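Subject: Re: [starkside-readers] The lamplighter chapters

Hello all,

Sorry to be slow with this, I wanted to reread the middle of the book before I opened my mouth. Shufen Cui wrote:

> I still can't make up my mind about the oath in chapter 6.
> Does Courtois mean us to think the lamplighter is bound by
> it, or only that he believes he is? The ferry scene reads
> very differently depending on which you choose.

I went back and forth on this for most of June, and I've come down on the side of "only believes he is." Look at how the oath is worded the first time, when he says it to his aunt in the kitchen at Clurklow, and then at how he remembers it on the ferry. He has added a whole clause! The aunt never asked him to keep the lamps lit "past the last of us," and yet that's the part he suffers over for the rest of the book. I find that terribly sad, and very like real people -- we make our promises bigger in the remembering.

I know the old Kusbridge edition has a footnote that treats the longer wording as the true one, but I think the editor was just tidying up. My copy has around 2000 pencil marks in it by now and I'm fairly sure I've argued with that footnote in three different colors.

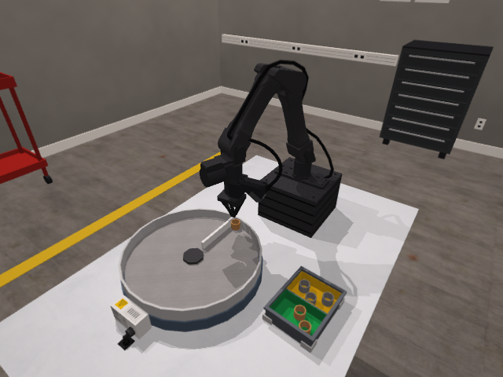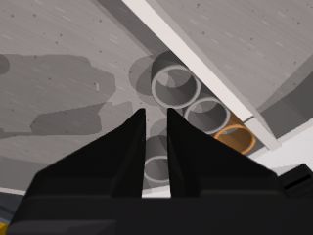 Calum Swanson wrote back to me off-list, and says I may pass it along, that he reads the aunt's silence after the oath as a kind of consent, so the longer version could be what both of them understood without saying it. He also thinks the ferryman knows, and that his refusing the coin makes no sense otherwise.

I hadn't thought about the coin at all, and now I'll have to read the ferry chapter over again. Does anyone have the earlier magazine version? Mireille Marty, I believe you mentioned once that the coin was missing from it.

Warmly,
Blandine Riviere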